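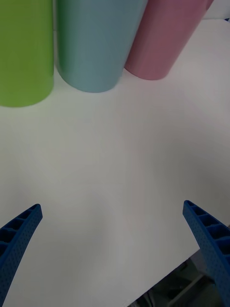 图2 白色台面上并排放置的圆柱形容器，左起为亮黄绿色与浅天蓝色

3 材料与方法

3.1 研究区与抽样

调查在Caka与Wilczyńska两个居住片区进行。Caka以多层集合住宅为主，厨房多为单侧操作台，吊柜深度较浅；Wilczyńska以联排住宅为主，相当一部分住户另有独立的食品储藏间。选择这两个片区，主要考虑储藏空间形态的差异。既有文献中关于家庭干货储存的结论大多来自单一住宅类型，空间约束与住户习惯难以分离，本研究在抽样阶段即将住宅类型作为分层变量。

抽样框由两片区的门牌登记表合并而成，剔除商用地址与登记为空置的地址后，按片区与楼层分层随机抽取。共发放问卷600份，回收后剔除主要字段缺失、同一地址重复提交以及答题模式明显雷同者，得到有效问卷376份。未回复地址没有进行第二轮入户，仅在信箱内投放一次提醒函。回复与未回复地址在楼层分布上没有显著差异，在户型面积上，未回复地址略偏小。该偏差在加权步骤中按面积组进行了校正，权重上限经截尾处理，以避免个别小户型样本对估计值产生过大影响。

问卷由户内承担主要烹饪工作的成员填写。若两名成员认为分工相当，则由年长者填写，另一人的意见记入备注栏。备注栏内容不参与定量分析，仅在3.6节所述的编码过程中用作解释性材料。

3.2 变量定义

本文所称“干货”指常温下保存、含水率较低且需在开封后继续存放的食品，包括谷物、豆类、面粉、干制菌菇、坚果、糖与盐。茶叶与咖啡不列入，二者在储存频次和取用情境上与烹饪用干货差别较大，预调查中受访者也往往将其归入另一套收纳方式。宠物食品同样不列入。

“转装”指将食品从零售包装移入另一容器。食品连同零售包装一并放入容器的情形，在问卷中单独设置选项，分析时记为“半转装”。这一类别在以往研究中通常并入转装，但两者对识别信息的保留程度完全不同：半转装保留了品名、批次与保质期，只是增加了一次开启动作；转装则使这些信息全部依赖住户自行标注，或依赖记忆。

“错取”指取用者已打开某一容器，随后发现内容物与意图不符。仅用目光扫过而未开启的情形不计入。开启后未能察觉、直到烹饪过程中才发现的，记为“延迟发现的错取”，与前者分列。这一定义较Wada提出的“识别失误”更窄。后者包括伸手后中途改变目标的动作，需要现场观察才能记录，不适合由住户自行填报。

“过期滞留”指食品在超过原包装所标保质期后仍留存于家中，与食品当时是否仍可食用无关。转装后没有保留原包装、也没有标注日期的食品，无法判定是否过期，记为“日期不可知”。日期不可知的食品在后文分析中单独成类，不作缺失值插补。

容器颜色按受访者自述记录，并归入若干基本色类。问卷要求受访者描述容器主体的颜色，盖与主体颜色不同者另记。透明容器记为“无色”，磨砂而可辨认内容物轮廓者记为“半透明”。色类划分沿用Urbańczyk的家用器物颜色表，只将其中的“青”与“蓝”合并。预调查显示，受访者对这两类的使用不稳定，同一户在前后两次填写中常互换。浅色与深色的区分予以保留，在色类之下以明度二级码表示。

3.3 日记记录

从有效问卷中邀请部分住户进行为期两周的取用日记记录，最终有106户完成全部记录并纳入分析。入选条件为：家中至少有三只用于存放干货的容器，且记录期间无外出计划。日记通过Irnen记录程序填写，每次取用后由取用者本人勾选食品类别、容器位置、是否一次取对，以及取用时厨房的照明状况。程序不要求上传影像，也不采集定位信息。

为减轻填写负担，日记条目采用默认值继承的方式：同一容器的颜色、形状与位置在首次登记后自动带入，仅在住户移动或更换容器时需要修改。这种设计有一个明显的代价，即位置变动可能被低报。为此，在记录期中段向所有日记户发送一次核对表，请其对照实际摆放情况逐项确认。核对表与程序记录不一致时，以核对表为准，并将变动日期推定为上一次确认与本次确认的中点。

对未记录日的处理如下。若住户在程序中标明当日未在家用餐，则该日不计入暴露时间；若既无条目也无说明，则计为缺失日。缺失日超过规定上限的住户整体剔除，其余住户的缺失日不作填补，取用频次以有效记录日为分母计算。

日记户与未参加日记的问卷户之间存在自选择问题。日记户的转装比例较高，标签使用也较为普遍，可以推断其对收纳的关注程度高于一般住户。因此，由日记数据得到的错取率应视为保守估计。本文对错取率的讨论限于组间比较，不对总体水平作外推。

3.4 容器形状与排列

圆柱形容器在两片区均为最常见的形状之一，但摆放方式有所不同。Wilczyńska的住户较多将其排为单列，置于储藏间的固定搁板；Caka的住户则多置于吊柜内，前后重叠，后排容器需移开前排后方可取出。台面并排摆放的方式（图2）在两片区均有出现，多用于使用频率较高的食品。

排列方式按三个维度编码。其一为可见性，指取用者站在常用操作位置时，容器主体是否有一半以上可见。其二为相邻关系，指与目标容器左右直接相邻的容器在形状、尺寸与颜色上是否一致。其三为稳定性，指记录期内容器是否离开登记位置后被放回他处。相邻关系仅考虑同一层搁板或同一台面，不计上下层之间的关系。

颜色相邻的处理需作说明。两只容器的色类不同而明度相近时，在照度较低的柜内仍可能混淆；色类相同而明度差异较大时，区分反而较为容易。若仅以色类是否相同作为相邻关系的指标，会忽略后一种情形。本文将颜色相邻分为四级：色类与明度均不同、仅色类不同、仅明度不同、二者均同。对于无色容器，颜色由内容物决定，随余量减少而改变，不适用上述分级，故单独建模。

容器尺寸以高度与直径两项记录，由住户用随函寄送的纸尺测量。纸尺刻度精度有限，且弧面读数容易偏大，尺寸数据仅用于划分大、中、小三档，不作为连续变量进入模型。成套购买的容器中，不同规格往往直径相同而高度递增，按直径分档会将其归为一类，因此分档以高度为主，直径仅在高度相同时使用。

3.5 标签与文字信息

标签分为印制标签、手写标签与原包装剪片三类。原包装剪片指住户将零售包装上的品名或烹煮说明剪下，贴于容器外壁或放入容器内。该做法在年长受访者中较多，其信息完整程度通常高于前两类，但易脱落。标签的朝向也予以登记：正面朝外、朝侧、朝上（即贴于盖面）与不可见。盖面标签在低位抽屉内便于辨认，在高位吊柜内则几乎不起作用，因此标签位置与容器所在高度的交互项在建模时保留。

标签语种不作限定。少数住户使用缩写、符号或仅家庭成员理解的称呼，凡受访者表示全体常住成员均能识别者，按有效标签计；仅填写者本人能够识别者，记为“个人标签”。在多人共用的厨房中，个人标签的效果近似于无标签，这一点在预调查的访谈中已有体现。

日期标注单独编码，分为保质期、开封日与转装日。部分住户只写一个日期而未注明含义，问卷对此设追问。追问后仍不能确定者，归入“含义不明的日期”，在过期滞留分析中按日期不可知处理。标签文字的归类借助Bondoneo文本工具完成初分，再由两名编码员复核。工具对缩写的归类较差，相关条目全部由人工重新判定。

3.6 编码与一致性检验

开放题与备注由两名编码员独立编码，一人负责制定初始编码表，另一人在不知晓研究假设的条件下使用该表。初编完成后，对分歧条目逐条讨论，讨论仍不能达成一致的，交由Kaede Wada裁定。裁定结果不反向修改编码表，仅作为个案处理，以免后期条目与前期条目的标准出现漂移。

一致性以类别加权的系数衡量。排列方式三个维度中，可见性的一致性最高，稳定性次之，相邻关系最低。相邻关系的分歧集中于半透明容器：一名编码员倾向于按容器本身着色归类，另一名倾向于按内容物透出的颜色归类。讨论后统一规定，凡容器壁有可辨着色者，以壁色为准。该规定施行后，相关条目全部重编，文中所用数据均为重编后的结果。

颜色自述的可靠性由Kazimiera Urbańczyk负责核查。核查方法为向部分受访者寄送纸质色卡，请其在日光条件下将容器与色卡比对后再次填写。自述色类与色卡比对结果大体相符，偏差主要发生在黄与绿的交界处，以及浅蓝与灰的交界处。对于黄绿之间的颜色，自述为“绿”者占多数，但在色卡上所选位置往往更靠近黄。鉴于这一偏差在方向上较为一致，且交界处的容器在两片区分布相近，未对自述数据作统一平移，只在敏感性分析中将交界色类合并后重新估计。

3.7 统计模型

错取以取用条目为分析单位，采用混合效应逻辑回归。随机截距设于住户与容器两级，容器嵌套于住户。固定效应包括转装状态、标签类别、标签朝向、可见性、颜色相邻等级、形状相邻、照明状况、住宅类型以及户内共用厨房的成人数。延迟发现的错取数量较少，不单独建模，与即时发现的错取合并为同一结局，并在稳健性检验中将其剔除后重新估计。

取用者身份未进入主模型。日记程序允许登记取用者，但在多人户中该字段缺失较多，且缺失本身与错取可能相关：出现错取后，条目往往由户内另一成员代填。若将缺失条目删除，会系统性地去掉一部分错取记录。本文采用的办法是以户内成人数作为共用程度的代理变量，并对单人户与多人户分别报告结果。

过期滞留以食品为分析单位，采用多项逻辑回归，结局分为未过期、过期滞留与日期不可知三类，以未过期为参照。此处使用全部有效问卷，不限于日记户。住户层面的相关以聚类稳健标准误处理。容器容量与食品消耗速度之间的匹配关系以“周转指标”表示，即受访者估计用完一满容器所需时间，再与该类食品的常见保质期相比。周转指标依赖受访者估计，误差较大，仅以有序等级进入模型。

多重比较方面，颜色相邻等级之间的两两比较采用逐步校正，其余固定效应为预先设定，不作校正。交互项仅保留前文提及的标签位置与容器高度一项。分析前曾考虑加入颜色相邻与照明状况的交互项，但夜间且无照明的取用条目过少，部分单元格为空，模型无法稳定收敛，遂予放弃。相关的描述性结果列于附表。

所有模型均以贝叶斯方法重新拟合一次，采用弱信息先验，用于检查极大似然估计在稀疏类别上的可靠程度。两种方法的点估计方向全部一致，区间宽度在个人标签与原包装剪片两类上差异较大，正文对这两类只作方向性表述。

3.8 数据处理与保管

问卷与日记数据以户编号关联，编号与地址的对照表单独保存，在加权计算结束后销毁。数据集于2025年6月6日冻结，此后收到的更正仅作记录，未并入分析。冻结前的最后一次修订涉及Caka片区个别住户的楼层信息，原登记表将夹层计为独立楼层，已按实际层数改正，分层权重随之重算。

3.9 方法上的限制

首先，错取依赖取用者的自我报告。打开容器后立即盖上、随即打开相邻容器的动作十分短促，住户未必视其为值得记录的事件。核对表中设有一题，询问最近几日是否有未填入程序的错取，对此作肯定答复的住户分布较为分散，与转装状态及颜色相邻等级均无明显关联，据此推断漏报对组间比较的影响有限，但不能完全排除。

其次，容器的颜色并非随机分配。成套购买的住户所用容器往往形状一致而颜色各异，零散添置的住户则形状与颜色均不统一，回收利用玻璃罐者多为无色。颜色相邻等级与购买方式相关，购买方式又可能与收纳习惯相关。模型中加入了是否成套购买这一变量作为控制，但问卷未询问购买时住户是否有意按颜色区分食品。有意编码与偶然形成的颜色差异，在记忆提取中的作用可能不同，现有数据无法将二者分开。

再次，记录期较短，未能覆盖季节性食品的更替。豆类与干制菌菇在两片区的消费均有季节波动，问卷集中于3月填写，该时段内冬季存货尚未用尽，过期滞留的比例可能高于年内其他时段。若在存货更新之后进行调查，周转指标的分布也会有所改变。

最后，新近迁入的住户与长期居住者对容器位置的熟悉程度不同。问卷记录了居住年限，但没有记录现有摆放方式已维持多久，两者只在一定程度上重合。部分长期住户在近期更换过橱柜，其位置记忆的起点应从更换之日算起。后续调查拟将摆放方式的维持时间列为必填项，并在日记首日的登记环节中一并采集。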